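Dec 8, 2018

OK, so the beta update finally landed on both test phones last night and I've been poking at it all morning with too much coffee. Writing this down before I forget which phone did what.

Phone A (the Dallent) took the download over Wi-Fi with no fuss. Phone B (the Bettencourt) stopped at "preparing update" and sat there for 17 minutes before I gave up and restarted it. Second try went straight through. I had the same stall back in June with the old build, so I'm not blaming this one yet!

Battery first. I ran the Pisutico loop on both, screen at half, and the log on A has 1,742 entries against 2,960 on B. That's a huge gap for the same loop. My guess is that B is still rebuilding its photo index in the background (it always does that after an update), so please don't quote those numbers to anyone until I've rerun it.

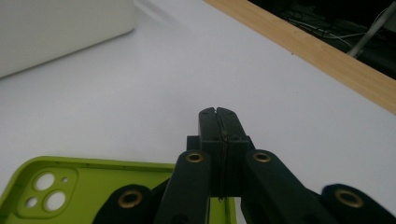
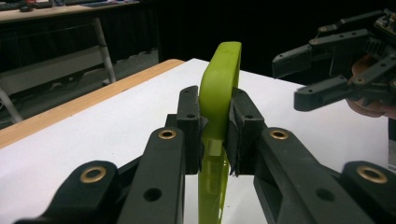
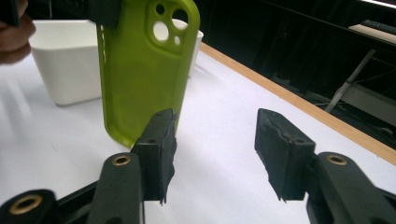
Other stuff I noticed on the new build:

- Keyboard lag in Messages is gone on A. On B it's still there if you switch languages, ugh.
- Notifications group properly now, except the ones from the Zurkcombe app, which pile up twice.
- Bluetooth dropped 2 times on B, both while the screen was locked. Never on A.
- The brightness slider jumps when you let go of it. Small thing but it drives me nuts.

I sent the Zurkcombe bug in with the log attached and put a copy in the shared folder under "notif-double". If anybody has an older phone on the previous build, can you check whether it doubles there too? I don't want to roll B back just for that.

Next up: let B sit on the charger overnight, rerun the loop in the morning, then try the language switch with the third-party keyboard removed. A stays as it is, don't update it!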